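## 5. Open-day demonstration

### 5.1 Purpose and setting

The trials reported in Section 4 were run with only laboratory staff in the room. To see how the same system behaved under less controlled conditions, we ran it in front of visitors at the May open day of the Cledau laboratory in Brasville. The open day is held every spring and draws mainly local families, sixth-form groups and staff from nearby firms. We had no say in who came or in the order in which they arrived.

The demonstration used the table, arms and control software of the earlier trials. No changes were made to the grasp planner after the freeze described in Section 3.4. The speed limit was lowered to the value used for supervised operation, and the pause between the approach and the descent was lengthened so that a speaker could say what the arm was about to do. Both settings were held fixed for the whole day.

Visitors were admitted in groups of up to 20. Each group stayed for one session, made up of a short talk, a run of the transfer task and a period for questions. The talk was given from a script agreed in advance with Dendelach, who supported the work and whose engineers wished to use the same wording at their own site. Danjuma Garba led all the sessions. The script avoided the words "intelligent" and "learns", as a pilot session had shown that these led to long exchanges about matters outside the study.

### 5.2 Task

The task was a transfer between two pieces of tableware: a round steamer-style basket with a yellow rim and a shallow pale blue plate. A light foam piece stood in for food. The arm was to reach into the basket, close on the piece, lift it clear of the rim and release it over the plate. A run was scored as complete if the piece came to rest on the plate without any part of it touching the rim.

The basket was chosen for two reasons. Its slotted floor gives a busy background against which a small pale object is harder to segment than it is on plain paper, and its raised side limits the angles from which the fingers can enter. In the Section 4 trials most failed grasps in the basket were put down to the second of these. The plate poses little difficulty as a target, and was retained so that the results could be compared with the earlier set.

The work surface was covered with brown paper and marked out with blue tape. The tape has no role in control. It serves the staff, who place objects by cell when resetting the table, and it was useful to the speaker, who could refer to a cell without pointing across the path of the arm. Tape that had lifted or torn was left in place during a session and was replaced, where necessary, between sessions. We checked in advance that ragged tape ends did not produce false detections at the thresholds in use – an earlier version of the segmenter had been prone to this.

### 5.3 Procedure

Each session followed the same order.

1. The speaker named the objects and the cell in which each had been placed.
2. A member of staff confirmed that the work area was clear and released the arm from its hold state.
3. The transfer was run once without comment.
4. The table was reset and the transfer was run again, with the speaker describing each stage.
5. Visitors were invited to choose a new cell for the basket, within the reach of the arm in use, and the transfer was run a third time.
6. The arm was returned to its hold state before questions were taken.

The third run was the one of most interest to us. In the laboratory trials the basket positions had been drawn from a list. Visitors did not choose evenly: they favoured cells near the edge of the reachable area, and several groups asked for the basket to be set across a tape line. The request was granted whenever the planner reported a valid approach. Where it did not, the speaker said so and asked for a second choice, and the refusal was logged.

An emergency stop was within reach of the supervising member of staff at all times. It was used once, when a child's scarf was thrown on to the table, and the session was resumed after the standard restart. That run is excluded from the figures below.

### 5.4 Recording

Images were taken from three positions: a head camera looking down over the whole grid, a fixed camera with a view along the table, and a small camera at the wrist. The head and fixed cameras were recorded throughout each session. The wrist camera was recorded only while the arm was out of its hold state. All streams were stamped from a common clock and stored on the Janevski server for later labelling.

Visitors were asked to fill in a short form on leaving. It held five statements, each scored on the usual agreement scale, and a space for comments. No names or ages were taken. A second copy of the form was handed out at the start of some sessions, chosen by draw, to give a reference level for people who had not yet seen the arm move.

### 5.5 Results

In all, 153 forms were returned on leaving. Scores for the statement "I could tell what the arm was going to do next" were higher than the reference level, and the gain was larger in the sessions where the speaker kept closely to the script. Scores for "I would be content to stand next to the arm" hardly moved. Comments attached to low scores on this statement mostly concerned noise from the joints and the pause before the descent. Some visitors read the pause as a fault, and a few took it for hesitation. We had added the pause to make the motion easier to follow, so this result was unwelcome and is taken up again in Section 6.

The first two runs in each session gave results in line with those of Section 4. The third run was less reliable. Failures were concentrated in baskets placed near the far limit of reach, where the wrist has to tilt and one finger passes close to the rim. In these cases the piece was usually pushed along the slotted floor and came to rest against the side, from where the planner could not offer a second grasp.

Resetting the table took about 60 seconds, including the check of the work area. This is longer than in the laboratory, where the same staff work without an audience, and it limited the number of runs that could be fitted into a session. Figure 5 gives views of the work area from the three camera positions.
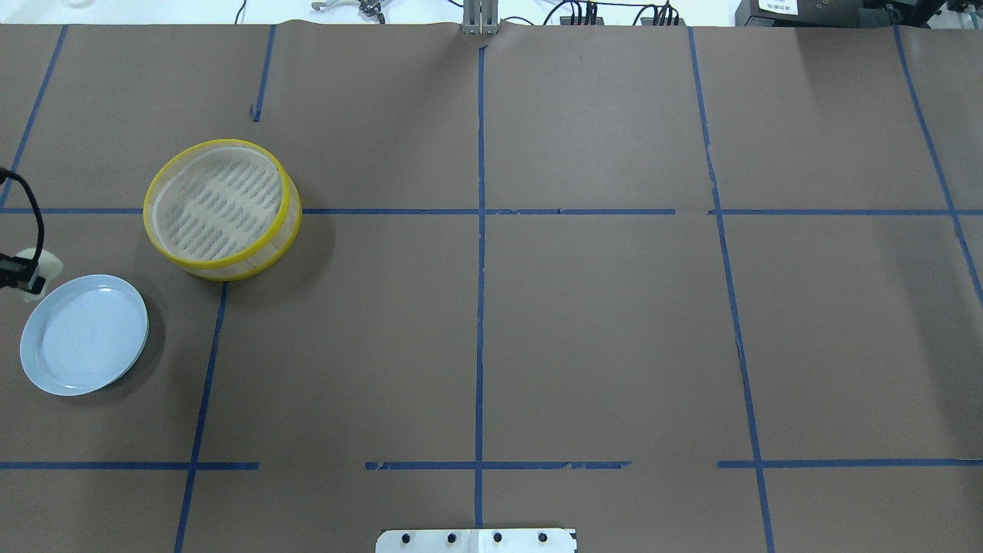
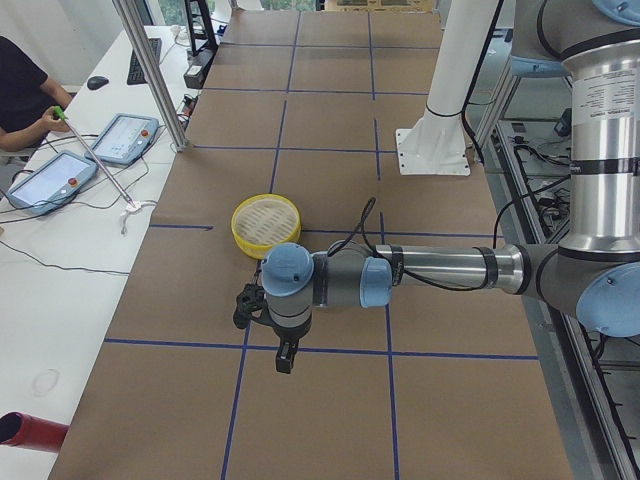
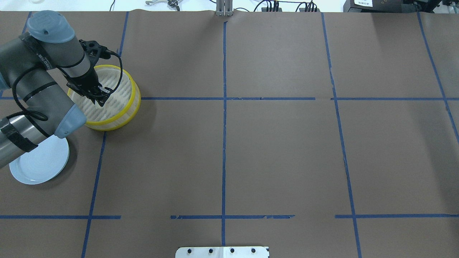
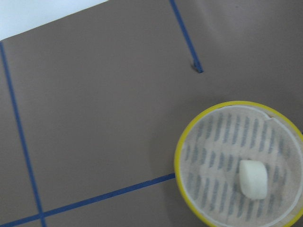 *Cledau laboratory, Brasville, May*

**Figure 5.** Work area for the transfer task. From first to last: head camera, basket and plate on the taped grid; fixed camera, with the open gripper pointed down beside the basket; head camera, gripper lowered into the basket; wrist camera, with a white foam-like piece on the slotted floor of the basket.

The last view in Figure 5 shows why the wrist stream was given greater weight in labelling. The piece stands out clearly against the dark slots at this range, while only part of the basket lies within view. The rim must therefore be carried over from the head camera, and any error between the two calibrations appears directly as lost clearance at the fingers. The head camera has the opposite weakness: with the gripper lowered into the basket, as in the third view, the arm and fingers cover part of the region that matters.

We did not attempt to combine the two streams during the open day. The offline comparison in Section 6.2 uses the same recordings, with the labels made by two members of staff working apart. Disagreements between them were settled by Garba – these were nearly all cases in which the moment of first contact could not be fixed from the wrist view alone.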